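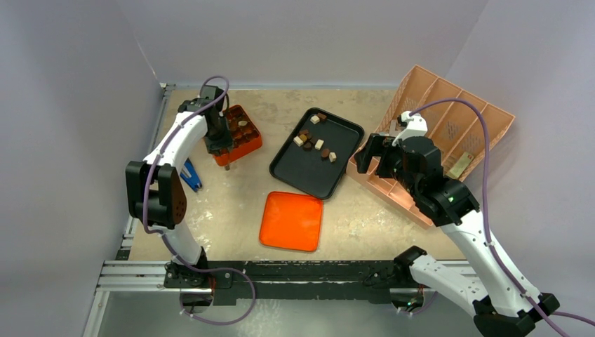 Recipiente compartimentado, tabuleiro escuro e bandeja quadrada laranja sobre o tampo.

Acondicionamento de bombons: revisão da folha de trabalho

25 Nov 2009 - Valquíria Arruda

A folha de trabalho para o acondicionamento de bombons em recipiente compartimentado foi revista e substitui a versão de setembro. As alterações incidem sobre a ordem de enchimento, a disposição dos materiais no tampo e o registo das quebras. A receita e a temperagem não sofrem alteração e continuam descritas na folha Letov.

O recipiente de células quadradas passa a ser colocado à esquerda do tabuleiro de abastecimento. A bandeja quadrada fica à frente do tabuleiro e deve estar vazia no início de cada série. Admite-se que o recipiente fique rodado em relação ao bordo do tampo, desde que todas as células permaneçam acessíveis por cima. Na disposição anterior, a bandeja ficava entre o tabuleiro e o recipiente, o que alongava o percurso de cada peça.

O tabuleiro recebe as peças numa só camada, sem sobreposição. Não é necessário alinhá-las. Os cubos brancos e as peças castanhas de forma irregular podem seguir misturados, porque a separação é feita no momento da colocação na célula.
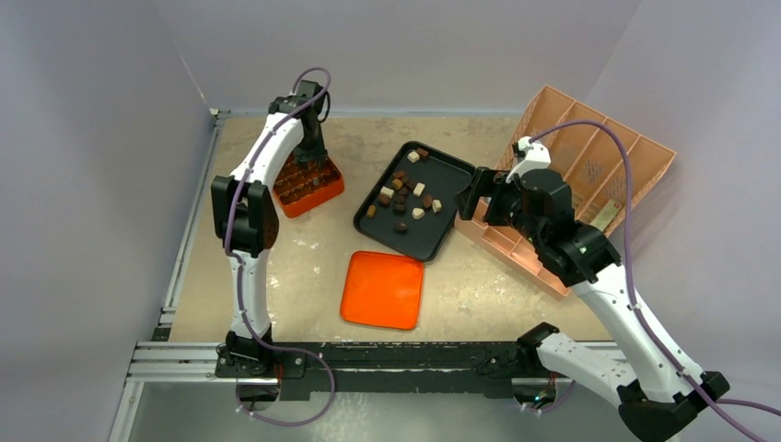

Cada célula leva uma única peça. As castanhas entram primeiro, a começar pelas filas centrais, e as brancas ocupam as células restantes segundo o esquema da encomenda. Uma peça que assente inclinada é retirada e recolocada uma vez; se voltar a inclinar, segue para a bandeja quadrada. O mesmo se aplica a peças com fissura, bordo partido ou manchas de gordura à superfície.

A peça que caia fora do recipiente, mesmo junto ao rebordo, não regressa à célula. É registada como quebra na ficha Skurnden, na coluna 2, e não na coluna das rejeições por aspeto - a confusão entre as duas colunas foi o erro mais frequente nas fichas de setembro.

Na série de verificação feita na sala Rezende foram acondicionadas 1,311 peças, das quais 6 seguiram para rejeição por aspeto. O lote mínimo para comparação entre folhas mantém-se em 1,000 peças. Séries inferiores podem ser arquivadas, mas não entram no cálculo da taxa de quebra.

Quanto à limpeza, o tampo é passado com pano húmido e seco antes de se pousar o tabuleiro. Riscos e manchas permanentes da superfície não impedem o trabalho, uma vez que os bombons nunca assentam diretamente nela. O recipiente é lavado à parte e seco com as células viradas para baixo.

A folha revista está disponível no arquivo Grilico, na pasta de acondicionamento. As cópias impressas da versão anterior devem ser retiradas dos postos. Correções ao texto podem ser enviadas a Valquíria Arruda, com indicação do número do parágrafo.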